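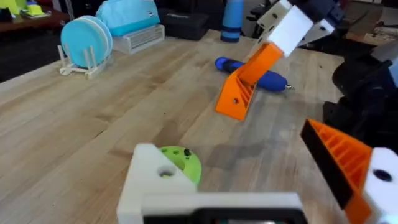
Two arms with orange fingers at the bench, with a blue screwdriver and a rack of light-blue plates.

Household tasks: progress at Drercombe

Members have asked when machines might be trusted with ordinary chores. The Drercombe centre has now completed the first stage of its Brutus program, which examines whether a pair of low-cost arms can put away dishes, return hand tools to their place and tidy a work surface without assistance.

The first stage comprised 446 attempts. Results were strongest where an object was rigid and stood in a predictable position, as plates do in a rack. Hand tools proved more difficult. A screwdriver lying flat offers little clearance for the fingers, and its handle and tip call for different grips. Passing a tool from one arm to the other remains the least reliable step, and a supervisor was present for every attempt.

The centre's assessment is that unsupervised use in the home or on the shop floor is not yet warranted. Tasks that a person completes in seconds may still occupy the arms for several minutes, and small changes in the layout of a bench continue to affect performance.

A second stage, to be conducted with Aguirre, will extend the program to 1,000 attempts and will include folding and light assembly. Trasar will supply replacement finger pads. Member organisations wishing to nominate a task for inclusion are invited to write to the program office before the end of January.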